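Home | Issues | Search

4.2 Patch delay

Zemus claims its scanner catches most outdated server software. We doubt it. Of 1,000 sites checked, it flagged 377 – and 19 of those were false alarms.

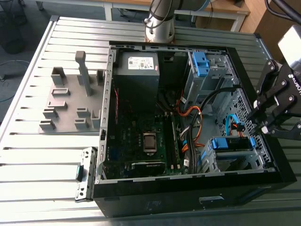
Figure 9. Desktop tower, side panel removed.

The vendor's report skips missed flaws altogether, so its headline rate tells us little. Hisport's log has the same gap.

Related
Calimlim: weak passwords revisited

Comments
– Who paid for the scans?
– Missed flaws matter more.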